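Yard Signs and Banners: Getting Them Up, Keeping Them Up

Our block has held a march for fair policing every November for years, and I have ruined a sign at most of them. A few things I've picked up at the kitchen table.

Paint on cardboard warps. Tape a second sheet to the back with the grain running crosswise and weigh it down overnight under whatever books you feel guilty about not reading.

Letters should be readable from 33 feet. Prop the sign on the porch, walk to the curb and ask a neighbor what it says. Zofia Wróbel once carried "JUSTICE NOW" past city hall and was asked twice what she was selling.

Pencil in the last word first, then work backward. Everybody who skips this step ends up marching for EQUALIT.
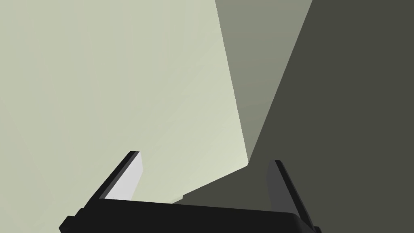 Two gripper fingers in a shallow V.

Skip the wooden stake. A lot of marches ban them, and a cardboard mailing tube is kinder to the head of the person behind you. Cut it to 37 inches, slit the top and slide the sign in – then tape both sides, however sure you are of the slit.

For a bedsheet banner, cut small half-moon flaps for the wind, 100 of them if you're Dagim Degefa and can't stop. Hem the top edge over a clothesline before you paint. Hemming dried house paint is a fine way to meet your sewing machine repairman.

Leftover paint keeps for months if you press plastic wrap onto the surface before closing the lid. Write the color on top. Past-you will swear it's obvious, and past-you also wrote EQUALIT.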